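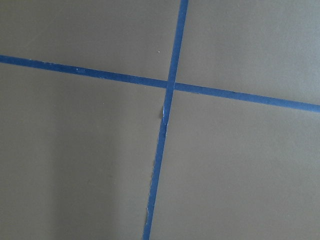 Figure 2. Wrist camera view of the tape cross on the grey work surface. The left edge of the vertical strip is frayed below the crossing.

4.2 Workspace registration

The Oltix planner needs the pose of the work surface before each run. We estimate it from two crossing strips of blue tape. The Masri module segments the tape by color, fits a line to the border pixels of each strip, and passes the crossing point to the planner.

Torn edges pull the fitted line to one side. Border pixels more than 2 pixels from the current fit are therefore dropped, and the fit is repeated for up to 30 rounds. The two strips are fitted separately - no right angle is assumed - and the measured angle is stored with the pose. Shadows on the surface had little effect on segmentation. Over 100 registrations, the crossing point was accepted on the first attempt in 70.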